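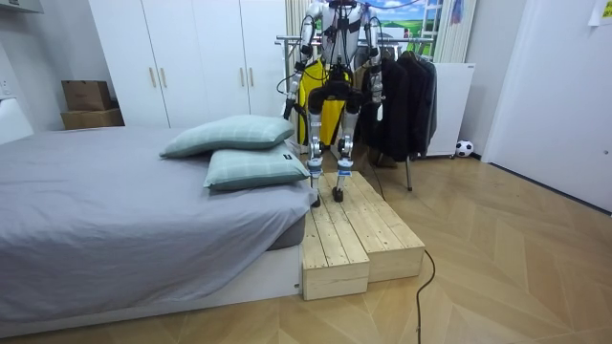 Re: Altov, last two episodes (spoilers from line one)
From: Bohumila Beneš
To: Mamside drama list
Date: 30/06/2021

Sewwandi Khondokar wrote:
> I have now seen all eight parts of Altov and I am cross. Six hours
> of good quiet television and then the sister confesses in a car
> park, in the rain, to a man we met in part seven. Did they run out
> of money? Also, can anyone say who played the grandmother? Her
> name went past too fast in the credits.
> Sewwandi

Dear Sewwandi, dear all,

I have read your message twice and I agree with one half of it. The car park is weak. I think the writers wanted the sister to tell a stranger, because in her own family every person already has an opinion of her. This is a good idea, but the stranger should have come in part three at the latest. I did not care for him and I could not remember his name.

With the rest of the ending I was satisfied. The last dinner, where the father cuts the bread and does not give any to the elder son, was for me the best moment of the series. My husband did not notice it and I had to play it again for him. 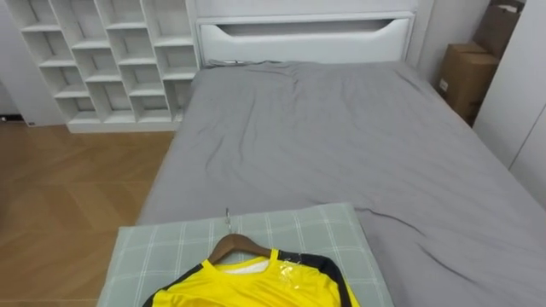

Photo: Mamside list archive

About the grandmother I can't help. I stopped the picture at the credits, but the letters are very small on our set. She speaks with the accent of my aunt's village, so I suppose she comes from the theatre and not from films.

One correction to the May discussion. Somebody wrote that part five lasts 100 minutes. On my recording it is 113 minutes, and I have not cut anything. Maybe the repeat was shortened. If you saw the shorter one, you have missed the visit to the notary, and then the business with the house can't be clear to you.

For those who asked what to watch next: I have begun Sokol, which is older and has 19 parts. It is slow, the music is too loud, and there is a wedding in the second part that takes nearly the whole evening. I like it very much. Please do not write to me who the father is, I am only at part four.

Has anybody the Altov discs from Tosico? I would like to know if the English subtitles are better there. On television they translated "godmother" as "mother" two times, and this made a great confusion in our house.

With kind regards,
Bohumila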